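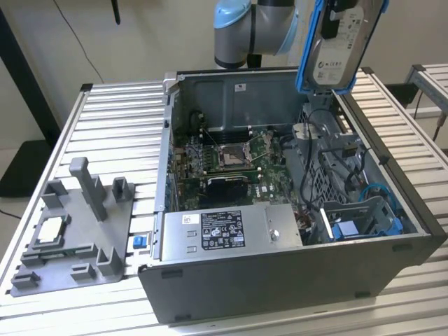
A reader wrote in after last month's column to say that buying a second-hand computer is a mug's game, you save a bit up front and spend it all again by Christmas. Fair enough. Plenty of people think so. I took the letter with me to Kestley and read it out across the counter to the woman who runs the repair and resale shop on Posten Street.

She laughed for quite a while. Then she asked if she could keep it.

"He's right if he bought it from a bloke in a car park," she said. "What did he pay? What did he check? Did he ask how old the drive was? He'll have asked if it came with a mouse."

We'd agreed on nine in the morning, before she opened, and I was late. Bus. She had the kettle on already and a customer at the door by quarter past, so what follows is in bits, with a lot of "hang on, love" taken out.

She's been at it 13 years. Started in her mum's garage, then a stall, then the shop, which used to be a wool shop and still has the little drawers along the back wall. The drawers are full of screws now. Before that she did the wages for Makhubela, the carpet people, out on the ring road, and when they replaced every computer in the office in one go she asked what was happening to the old ones. Skip, they said. She borrowed a van.

"There was nothing wrong with them. Slow, a bit. Full of rubbish. I cleaned them up on the kitchen table and sold the lot, and I thought, well, that's daft, isnt it, somebody was going to pay to have those taken away."

What do people come in for? School stuff, mostly. Parents with a child starting secondary in September and a list from the school. Retired people who want to do the bank and see the grandchildren. Students. Less often, someone who's been quoted a frightening sum elsewhere. One couple had been told £709 for a new machine and a "setup package", which she says was somebody coming round to plug it in. They left with a desktop for £105 and she wrote the wifi password on a bit of card for them.

I asked whether that isn't a terrible way to make a living. Selling the cheap thing.

"It's an alright way. It's not a good way." Long pause, biscuit. "The rent's gone up twice. The margin on a desktop is tiny, you're paying for my hours. But they come back, and they bring the sister."

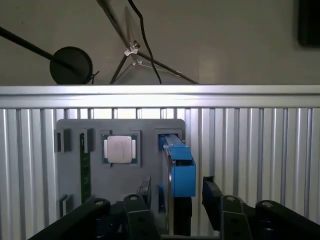 The thing she wants people to know, if they take nothing else from this, is which bits wear out and which don't. She gets cross about it. Shoppers ask about the processor because that's the name on the sticker, and then they turn down a perfectly good machine over a number they half remember from an advert. "It's a chip in a socket. Square metal lid on top, a bit of green showing round it. It sits there and it does sums." In her experience it's very rarely the part that goes. Fans go. Power supplies go. Old hard drives go, and when a drive goes it takes your photographs with it, and that's the part that makes people cry in the shop.

They do cry, she says. More than you'd expect. A father's emails. A baby's first year. One man with a half-written history of his allotment society, no copy anywhere. She got most of it back for him but not the chapter on the 1970s, which he said was the good one.

"I keep tissues under the till. I'm not joking, look." She wasn't joking.

So, back up. She says it to everyone, she said it to me three times and I've got it in capitals in my notebook. One copy in the machine, one copy in a drawer, one copy at somebody else's house. She doesn't mind if the somebody else is a company on the internet, but she likes a sister better. Do it on your birthday if you can't remember otherwise.

We got interupted here by a lady collecting a laptop. There was a conversation about a cat and a keyboard that I'd have liked to hear the end of.

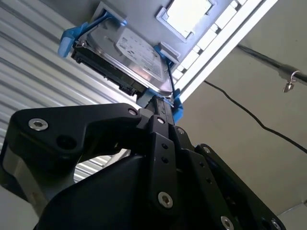

Anyway, what to ask in a second-hand shop. How old is the drive, has it been swapped, and will you show me the health report. Can I see it start up from cold. What happens if it dies in a month. Will it still get security updates, and till when. If the person selling can't answer the last one, walk out, she says, be polite but walk out.

And ask them to take the side off. "If it's clean inside, someone's been in there. If there's a carpet growing in it, they've wiped the case with a cloth and put a price on."

On selling your own she's just as firm. Wipe it properly. Deleting isn't wiping. She has bought in machines with tax returns on, wedding videos, once a whole novel. (Did she read it? "First few pages. Not for me.") She wipes everything that comes in whether the owner says they've done it or not, and if a drive's too old to trust she has it shredded by a firm over in the next town and keeps the slip.

Lunch was a toastie each from Julletti, two doors up, eaten standing. I asked about the future and she pulled a face. Too much is glued or soldered now, mainly laptops, and she won't stock anything she can't open. There's a shelf of those at the back with a sign saying SORRY. People still bring them in hoping.

She'd like to take on a school leaver this June, someone patient. Doesn't need to know computers. "I can teach computers. I can't teach not sighing at customers."

And my reader's letter? It's on the wall by the till, she's put a drawing pin in it. She says he can come in any time and she'll look at whatever he's got for nothing, so if you're reading, sir, Posten Street, the green door, closed for lunch when she remembers to have it. Bring the charger. Everybody forgets the charger.

Interview, April 2025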